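Dutdale Alley Shortcut: Your Questions
Last updated Dec 7, 2021

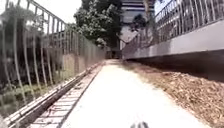

Will it really save me time?
Maybe. The leaflet promises a quicker walk to Tinia Market. I've tried it at rush hour and I'm not convinced — you still wait at the same crossing.

Who owns the path?
Depends who you ask. The city says Hoarau Estates, and Hoarau says the city. Mwajuma Ndung'u has written to both and has two polite letters to show for it.

Is it really 306 yards long?
That's the number on the leaflet. It doesn't say where they started measuring.

Can I bike through?
The rules say walk your bike. I have yet to hear of a fine.

Will there be lights?
Promised for January. Which January, they didn't say.

Where do I complain?
Try the city desk first and keep a copy of whatever you send.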